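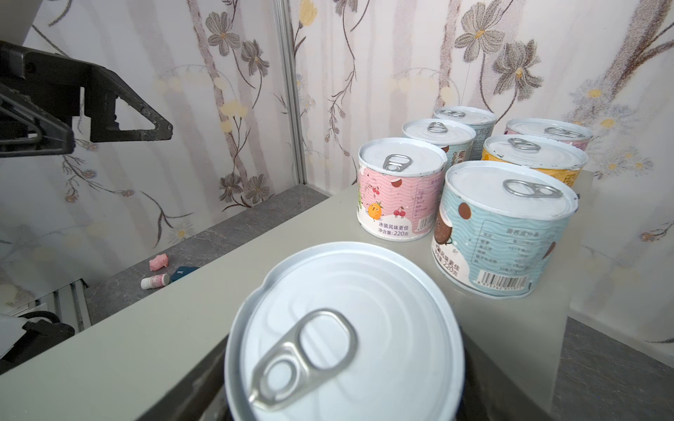 What should the left arm do when the right arm faults?

Stop at the same moment. Today it stopped 400 milliseconds late, and it was still moving for all of that time.

May, late evening
From the Skallow cell diary

The fault came up before lunch, on run 33. We were moving cans between the floor and the top of the cabinet, both arms working, same program as yesterday. The right arm tripped on a joint tracking error and locked where it was. The left arm carried on with its move and then stopped. There was no contact and no damage. If the two grippers had been a bit closer together there would have been, and I would be writing about a bent finger.

I only noticed by ear. Normally both sets of brakes click together and you hear one sound. This time I heard two. I went back to the log expecting to find I had imagined it, and the times were there in plain figures.

First thing I did was lock the cell off and put a tag on it. Second thing was coffee. After that I went through the stop chain from the button inwards. The emergency stop is fine. I pressed it five times from different parts of the move and both arms dropped together each time. The late stop only happens when one arm faults by itself and has to tell the other, and the two cases take different routes. The button cuts both arms through the Lastura relay. A fault in one arm goes up to the Gonstead controller, gets read there, and comes back down to the other arm as an ordinary stop request. 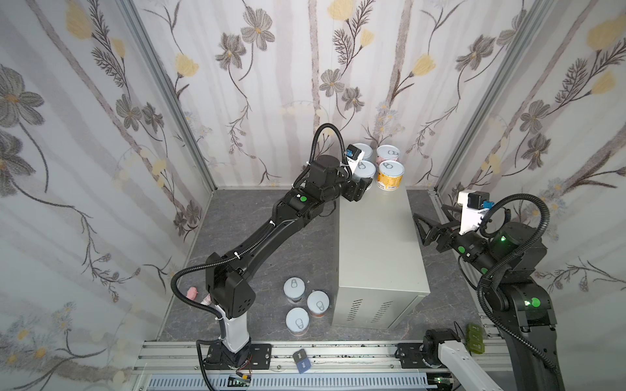
So the request sits in a queue with everything else the controller is doing. On a quiet cycle you would never see it. On run 33 the controller was also saving the position log, and the stop had to wait its turn behind that. I turned the logging off and forced the same fault by hand at low speed. Both arms stopped together. Logging back on, forced it again, and the left arm was late. I did that a few more times until I was bored of it and believed it.

What annoys me is that the drawing has a direct fault line between the arms. I drew it. When we moved the cell over from the Swanson site the line was left off to save time, and it was meant to go back in before we ran both arms at once. It went on a list and the list went in a drawer. We have been running both arms since then.

As for the tracking error itself, I am less sure. The program lets the fingers close 2 mm lower than they need to on a can, so the arm may have been pushing down on a lid when it tripped. I have raised the height and will see. It could also be the wrist cable dragging on the elbow at full reach, which I have suspected before and never caught.
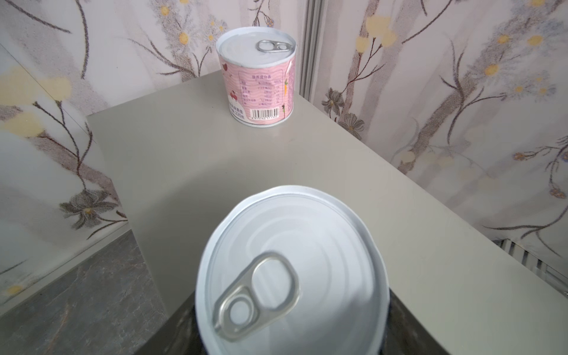 Over on the shared page someone has already written that a late stop of under half a second is nothing to worry about at these speeds, and that most small cells would fail the same test if anyone bothered to time it. Probably true about the other cells. I don't agree with the first part. At this speed the gripper still covers enough distance to reach the other one when they are both over the cabinet, and the delay depends on how busy the controller is, so I can't say what the longest one would be.

Fitted the direct line after lunch. It took most of the afternoon, mainly finding the right connector and then finding that I had crimped it the wrong way round. Each arm now drops the other through the relay and the controller only hears of it afterwards. I forced faults on the left arm and then the right, logging on throughout, and heard one click each time. The log agrees.

I have also put a rule in the program so that both arms can't be over the cabinet together unless one of them is holding still. It makes each run slower. I can live with it for now.
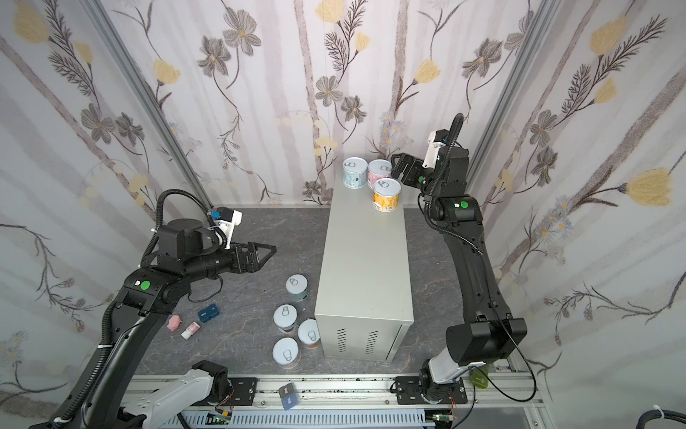
A second reply came in while I was tidying up, asking why the weekly check never caught it. Fair point. The weekly check is the button and the door switch, and both of those have always passed. Nothing on the sheet asks you to fault one arm and watch the other. I have added it, with a box for the time in milliseconds so that a tick alone won't do.

Still to do: write to Gonstead about the queue, see if a stop request can be moved to the front of it. Tie back the wrist cable. Correct the drawing to match the new wiring, tonight if I can stay awake. The cell stays tagged until somebody else has read the log and repeated the fault test.

Recent entries
Wrist cable again
Moving out of Swanson: what got left behind
Lastura relay, wiring notes
Door switch replaced
Slow start after the Gonstead update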